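Making Cheap Grocery Store Flowers Last Past the Weekend

I buy myself flowers pretty much every payday, and for years they were droopy by the third morning. I figured that was what you got for 8 bucks! Then my neighbor Rhonda Bélanger, who did wedding flowers for ages, watched me plunk a bunch straight into a vase and made a face. What follows is mostly her method, plus a few shortcuts of my own.

Start with the vase. Wash it with hot water and dish soap, even if it looks clean, and get a bottle brush down into the bottom. Fill it halfway with cool water and stir in the flower food packet.

Now the stems. Strip off every leaf that would sit under the water (they go slimy fast). Cut an inch off each stem at a slant with a sharp knife or good snips, and get them into the water right away. Kitchen scissors tend to squash the ends.

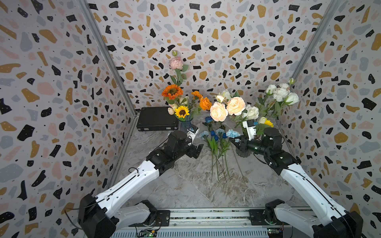

Carnations are where I'd tell a beginner to start. They're cheap, they put up with a lot, and mine have gone two weeks with nothing fancier than a water change. Cut them between the bumps on the stem, where they drink better.

Tulips are fussier. They keep growing in the vase and lean toward the window, so I give the vase a quarter turn whenever I walk by. To straighten floppy ones, roll them snugly in newspaper with the heads covered, stand the whole roll in cool water and leave it for a couple of hours – overnight if they're really sad. Go easy on the water after that, a few inches is plenty.

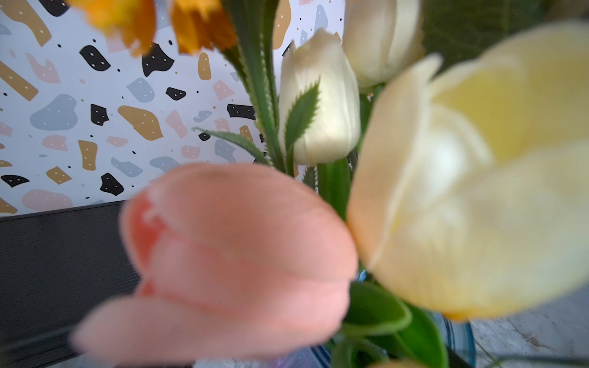
Pink and yellow tulips with a cream bud still closed up tight.

Change the water every other day and trim the ends again while you're at it. If your house gets warm, move the vase somewhere cooler at bedtime. Mine goes in the mudroom, which sits near 60 degrees until April or so. And keep the fruit bowl on the other side of the kitchen – ripe bananas will finish off a bunch of carnations in no time.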